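Part 2: Walls, rails and baskets

If you've made it through Part 1, your Brikden frame is standing, the posts are plumb and you've got a white tabletop sitting where it should. Nice work! Now we get to the bit I enjoy most, where the thing stops looking like a shelving kit and starts looking like somebody lives with it. I've put up a few of these now, the first one in Otham with Yakubu Babalola holding the other end of everything, and I've changed the order of the steps since then. Please follow the order below even if your printed sheet says otherwise.

You'll need: a tape measure, a soft pencil, a smoothing brush, a sharp knife with fresh blades, the hex key from the bag, paste and a damp sponge.

Papering the three walls

1. Wipe the panels down and let them dry. Dust under the paper shows up as little bumps, and on a pale background you'll see every one.

2. Start with the back wall. I used the Brumosberg bullfinch paper (pinkish beige, dark branches, pinecones, white dots like snow) and it has a big repeat, so hold the first length up dry and decide where you want your bird before you paste anything. I like one on the right-hand side, up where a basket won't sit on top of it.

3. Do the left wall next, then the right. Try to carry a branch around the corner if you can. I never get it perfect and I've stopped fretting.

4. Smooth from the middle outward, trim at the posts, and sponge paste off the aluminum right away.

Note: A partial bird at a top corner is fine. I wasted almost 2 hours on my first set trying to avoid one, and the layout I ended up with was worse.

Caution: Don't drag the knife along the tabletop. Put a strip of cardboard down first. White surfaces hold on to a scratch forever.

Fitting the rail and baskets

5. Leave the paper overnight. Then bolt the horizontal rail across the back, snug but not fully tight.

6. Hook the small black wire basket over the rail and slide it where you want it. Give it a tug. If it rocks, the hooks are sitting on the lip instead of over it, so lift and try again.

7. Tighten the rail bolts a little at a time, going from one end to the other.

8. Hang the long white mesh basket on the left side. It's the one with the compartments, and on this frame it goes on at a slant, following the left rail. That looks odd while you're doing it and completely normal a day later.

9. Load the black basket with something light and tall to check the height. A bag of chips is my standard test piece. It should stand up by itself without flopping forward.

Note: Balogun baskets fit the same rail, but their hooks are narrower. Use the plastic spacers or they'll wander.

Anything with a cord

10. Plug in small units last, once the walls are done. Push the plug all the way home by its thick ribbed sleeve and never by the thin part of the cord.

11. Let the cord rise straight out of the socket for a bit before you bend it anywhere.

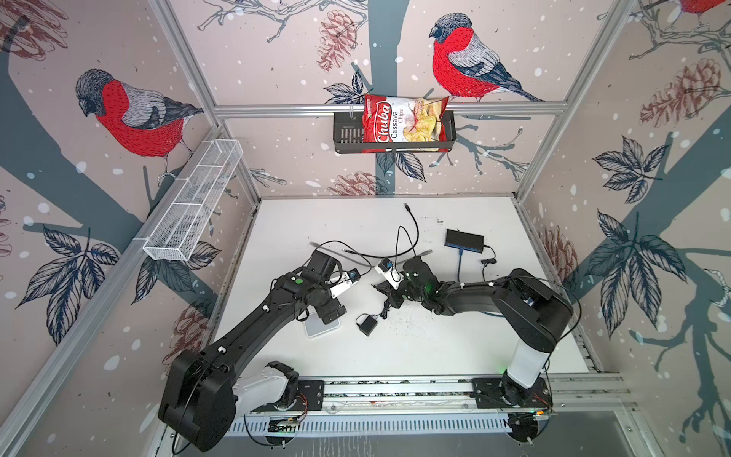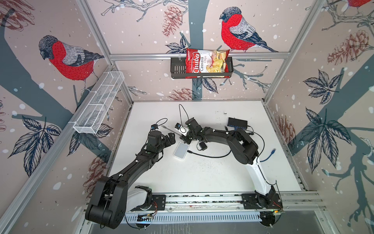 Chips in the black wire basket, white mesh one empty. 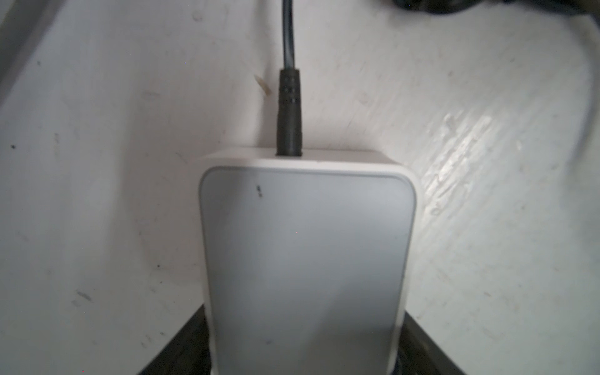
Cleaning comes next, and I'd do it sooner than you think. Crumbs and tiny dark specks collect on a white top like you wouldn't believe, so go over it with a dry brush first and a damp cloth second. If you start with the wet cloth you'll just smear it all around (ask me how I know). Painted boards are the same story. Scuffs usually lift with a melamine sponge and a light hand, but keep that sponge well away from the wallpaper, it'll take the print right off.

Check the rail bolts again after a couple of weeks. Mine had loosened a touch at the left end, and a quarter turn sorted it. Spare hooks are in the bag marked 2, along with the end caps you'll want for Part 3.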